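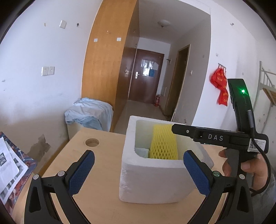

White foam box, yellow mesh sleeve stood up inside it.

Dastero miniatures - has anyone had theirs yet?
Forum: Historical and Fantasy Figures > Manufacturers and Releases

gritbox_pete wrote:
Has anyone on here received anything from the Dastero pledge? I went in for the Flokesetti river tribes, infantry box plus the command sprue, and the last update was in August 2024. It had a lot of words in it and I couldn't find one that was a delivery date. I'm not calling it a scam. I've been in this hobby long enough to know that small makers run late. But the update before that said the moulds were cut, and this one says the moulds are "being finalised", and I don't see how both can be right.

Kellow wrote:
Cut and finalised aren't the same job. You cut the tool, run test shots, find the bits that don't fill (spear tips, usually, and fingers) and then you go back and open up the gates. That can happen two or three times. I would be more worried if they'd said the moulds were cut and then gone straight to shipping.

gritbox_pete wrote:
Fair enough, but then show us a test shot. Every other company I've backed has put up a fuzzy picture of a grey sprue at that stage. All we've had is renders, and very handsome ones. I can't glue a render.

marshwiggle65 wrote:
I'll say the unpopular thing. I don't think these will ever be hard plastic. The undercuts on the shaman's cloak can't be done in a two-part steel tool unless the cloak is at least three pieces, and the sprue diagram shows it as one. Either the diagram is wrong or the material is. My money is on them swapping to resin and calling it an upgrade.

Kellow wrote:
The diagram has "not final" written on it.

marshwiggle65 wrote:
Everything they've ever published has "not final" written on it.

Tillman wrote:
I've got a foot in both camps here because I painted the two preview figures they sent out last year. Those were resin masters, and they told me so at the time. Crisp, too. The faces are the best thing about them, each one looks like somebody's bad-tempered uncle. The hands are large but that's a matter of taste. What I can't tell you is what the production figures will look like, because I haven't seen one and I don't think the bloke I dealt with had either.

gritbox_pete wrote:
Did you have to send them back?

Tillman wrote:
One of them. The other I kept, with the boar standard. It's had a repaint since, the first blue was horrible.

Osric_the_Damp wrote:
Can I ask about scale while we're here? The page says 28mm, but if you put the render next to the little ruler they come out at 32 to the eye. I've got roughly 1000 points of Nukville hill men and I want the Flokesetti as allies. If they tower over everything I'm not bothering.

Tillman wrote:
The one I have stands level with a Nukville spearman if you shave the integral base off the spearman. Left on, the Nukville is taller. Heads are bigger on the Dastero. So mix by unit, don't mix within the unit, and at arm's length you won't notice.

marshwiggle65 wrote:
Resin master though. Plastic doesn't shrink much but metal does, and if they go to metal then that comparison is no good to you.

Osric_the_Damp wrote:
Now it's going to be metal?

marshwiggle65 wrote:
I'm saying they haven't told us.

Welington Portela wrote:
Hello all. I run the local game nights where a few of us have been testing the Flokesetti lists with stand-in figures, so I have followed this closely. I wrote to Dastero with four questions and got answers to two. They say the infantry is hard plastic, still. They say the command figures are resin and always were, which I checked, and it is there on the pledge page, in the small text under the picture of the chieftain. They did not answer on the date and they did not answer on how many test shots have been run.

Kellow wrote:
So marshwiggle is half right. The shaman is a command figure. Cloak in one piece, resin, no undercut problem.

marshwiggle65 wrote:
I'll take half. I'd still like to know why the sprue diagram has him on it.

gritbox_pete wrote:
Thank you for asking them, Welington. But the two they skipped are the only two I care about. If I pay 65 quid for something I don't mind waiting for it, I mind being talked round.

Brannock wrote:
Has anybody tried for a refund? Terms say you can have your money back less a handling charge until "production begins". Which nobody has defined, as far as I can see.

Kellow wrote:
I think that's a bit much at this stage. They're a tiny outfit. If fifty people pull out now then the rest of us definitely don't get our figures.

Brannock wrote:
That's their problem, surely? I'm a customer. I didn't join a co-operative.

Kellow wrote:
You backed a project. It isn't a shop.

Brannock wrote:
It says "add to basket" on it.

Osric_the_Damp wrote:
He's got you there.

Tillman wrote:
Could we not do the pledge-or-shop argument again, there's a whole thread for it and it's locked. On refunds, I know one chap who asked in the spring and got his back inside a fortnight, minus the charge. I don't know what they're doing now.

Welington Portela wrote:
While people are waiting, I can say the lists play well. The river crossing rule is too strong. You get a free move through water and the enemy fights at a penalty, so everybody who plays them just puts as much river on the table as they are allowed. We have been using one crossing per unit per game and it is a better fight. For the water itself I cut strips of clear-ish plastic and lay them over a brown painted board.

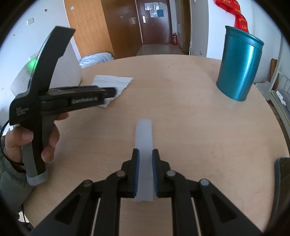

Translucent strip, narrow, corners rounded at one end.

marshwiggle65 wrote:
Does that not slide about? I tried it with acetate years ago and the first sleeve that went across the table took the river with it.

Welington Portela wrote:
A little. Two dots of tacky glue underneath, let it go rubbery first. It peels off afterwards. If you put it down wet you get a cloudy patch.

marshwiggle65 wrote:
I'm not convinced, but I'll try it on an offcut.

gritbox_pete wrote:
I prefer poured resin rivers on fixed boards myself, but then I've got a garage and no sense. One crossing per unit sounds about right to me. As printed I'd refuse to play against them, and I've ordered the things.

Kellow wrote:
I disagree on the crossing rule. It's meant to be strong, they've got no armour and their leadership is poor. Take the water off them and they're a worse hill man list with nicer hats. The fix is to limit how much river can be placed. Let the opponent lay it out, if need be.

Welington Portela wrote:
We tried that also. Then the opponent puts the river along his own table edge, and the rule is never used.

Kellow wrote:
Middle third only, then.

Osric_the_Damp wrote:
Speaking for the hill men, I lost 50 points of skirmishers to that free move in the first turn last week, so you can put the river wherever you like so long as it's on somebody else's table.

Brannock wrote:
Back on topic. I've put in for the refund. The automatic reply says they'll look at it "in due course". I'll report back, but I'm not holding my breath.

Tillman wrote:
For what it's worth I still think they'll turn up. I'd guess November if they're lucky, and the command figures before the plastics, as the masters for those exist and I've had a brush on them.

gritbox_pete wrote:
November of which year?

Tillman wrote:
I'd rather not say.

marshwiggle65 wrote:
Put me down for resin infantry, and a long update explaining that we asked for it. If I'm wrong I'll paint Pete's standard bearer for him.

gritbox_pete wrote:
Seen your standard bearers. I'll do my own, thanks. Has anyone got a spare set of those oval shields in the meantime, the old Nukville ones with the raised rim? I'm eight short for the stand-ins and the new ones are flat.

Osric_the_Damp wrote:
I've got some, but a few have had the boss cut off. Send me a message with your address.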